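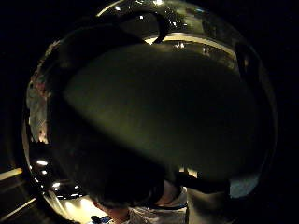
Binholm 114 Street Litter Bin with Hood
Vudon Street Furniture > Litter and Waste > Parish and Town Bins

Capacity: 114 litres
Height to top of hood: 107 cm
Made to order

The Binholm 114 is a litter bin. We mention it because a surprising amount of what we get asked to replace was bought as a "waste engagement point" or a "street hub", and people kept putting their chips on the ground beside it. The Binholm has a hole in the front and a bag in the middle. Most people over the age of three get the idea.

It's made for parish and town councils, housing associations and anyone else responsible for a stretch of pavement where things get dropped. We sell a lot of them for lay-bys, bus stops, recreation grounds and the bit of grass behind the shops that appears on three different maps as belonging to someone else.

What it's built from

The body is 2 mm galvanised steel, folded and welded, then powder coated. It will take a kick, a shopping trolley and a reversing van at low speed, though after the van you will be able to tell. The hood is the same steel with a slight forward slope, so rain runs off and takeaway cups can't be stood on it in a neat row. They will be balanced on it anyway. We have tried four different slopes over the years and the public has beaten all of them.

The opening is wide enough for a drinks bottle, a pizza slice box or a knotted dog bag. It's too narrow for a full black sack, which is on purpose. If you have ever had a bin that filled up overnight with somebody's kitchen rubbish, you'll know that the weekly shop leaves quite a lot behind it, and that households on the wrong side of a missed collection can be resourceful. The narrow mouth won't cure that. Some of them will leave the sack leaning against the bin with an air of having done their best. It does mean the bin itself still has room in it for litter. 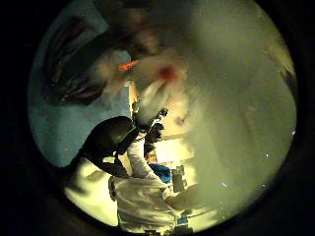
The front door opens on a full-length hinge and swings right back out of the way, so whoever is emptying it can lift the liner out from the front and spare their shoulders. Door hinges are on the left as standard. If your bin is going up against a wall or a phone box, ask for right-hand hinges when you order, at no charge. If you ask afterwards there is a charge, and a sigh.

Locks

All Binholm bins come with the Tsang lock, a three-sided key fitting set back in a steel collar. One key opens every bin in the range, old or new, and we send two keys with each order. Please don't keep both on the same ring. We can post more, and do, often to the same addresses.

The lock can be fitted with a rubber cover for seaside sites. We'd suggest it anywhere you can taste salt in the air, and on roads that get heavily gritted.

Liners

You can have the Binholm with a galvanised steel liner, a plastic liner or a bag ring. Steel lasts longest and makes the most noise at six in the morning. Plastic is lighter and quieter and dislikes disposable barbecues. The bag ring is the cheapest and takes any sack of the right size, including the Tillunis heavy sack, sold in boxes of 200.

We also do a stubber plate for cigarettes, fitted to the top of the hood. It has a small tray underneath which has to be emptied separately. Somebody at your end needs to know this. We've had trays back that were practically geology.

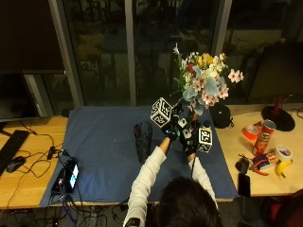
Fixing it down

An unfixed bin is a bin that will be in the river by April. The Binholm has four holes in the base and comes with ground bolts for concrete. For slabs, lift the slab and put in a proper pad underneath; bolting into the slab alone gives you a bin with a very heavy foot, and a determined group of teenagers will see that as a sporting challenge. For grass, order the root-fixing frame, which is set in wet concrete and left alone until it has gone off.

Leave enough room for the door to open fully. Leave enough pavement for a pushchair and a wheelchair. Check who owns the ground, too, and get the answer in writing, particularly if it's a verge.

If you're putting the bin somewhere that already suffers from dumping, think about the spot. A bin in a dark corner tends to be treated as permission. The same bin moved a short way along, by the lamp post, often has a quieter life. We have no study to wave at you, only the pattern of our repeat orders.

Colours and lettering

Black, dark green, dark blue and burgundy are standard. Other colours can be done and take longer. We once matched a bin to a set of bowls club railings and everyone was very pleased until the railings were repainted.

The word LITTER is included on the front in white or gold. You can add your council's name, a crest or a short line of your own choosing. Short is the important part. We'll send a drawing before anything is cut, and we ask that one person signs it off, having checked the spelling of the village.

Looking after it

Wash down with warm water and ordinary detergent. Stickers come off with a plastic scraper and patience; metal scrapers take the coating with them. Oil the hinge twice a year. Touch up any chips before the winter, using the small pot of paint that came in the box with the keys and is now in a drawer in the parish office.

The body is guaranteed against rust-through for ten years and the lock for three. Fireworks, vehicles and wheelie bin arson are outside the guarantee, but we keep doors, hoods and liners as spares, so you rarely need a whole new bin.
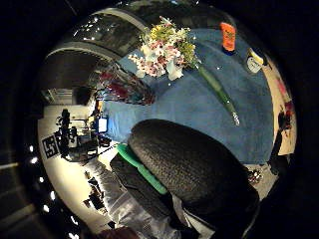
Delivery and returns

Bins are sent out on a pallet by lorry with a tail lift, to the kerb. The driver can't carry it across the recreation ground, however nicely you put it. Please give us a phone number that is answered during the day, and tell us about low bridges, school traffic and gates that are locked until the clerk gets in at ten.

Plain bins in standard colours can be returned unused within 14 days, at your cost. Bins with lettering can't be returned, as the demand for second-hand parish names is limited.

Orders can be placed online, by phone or by emailing a purchase order. Quote product name, hinge side, colour, liner and fixing.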